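Die Fähre nach Asden

Die letzte Fähre nach Asden fuhr im Februar schon um vier, und Bukola Briggs kam um zehn nach.
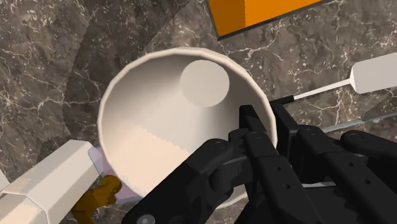
Sie ging zurück zum Wartehaus und las den Fahrplan noch einmal. Am Schalter saß Frau Hämäläinen und trug Zahlen in ein Heft ein.

»Morgen um sieben«, sagte sie, ohne aufzusehen.

»Mein Vater wird heute Abend entlassen.«

»Dann wartet er eben.«

Bukola setzte sich auf die Bank. Sie hatte 24 Jahre in Nernau gelebt und war in dieser Zeit zweimal drüben gewesen, einmal zur Beerdigung der Mutter und einmal wegen des Dachs. Beim Dach hatten sie gestritten. Es ging um 200 Kronen, die der Vater dem Zimmermann nicht zahlen wollte. Sie hatte sie bezahlt, und er hatte es ihr nicht verziehen.

Gegen fünf klappte Frau Hämäläinen das Heft zu.

»Mein Schwager fährt noch raus, mit der Ondska. Das Boot ist alt, und er redet nicht.«

»Das macht nichts.«

Der Schwager redete wirklich nicht. Er gab ihr eine Decke und zeigte auf eine Kiste. Die Überfahrt dauerte 56 Minuten, weil der Wind von vorn kam.

Der Vater stand am Anleger, den Koffer zwischen den Füßen – er hatte sich wohl selbst entlassen.

»Du bist spät«, sagte er.

Sie nahm den Koffer.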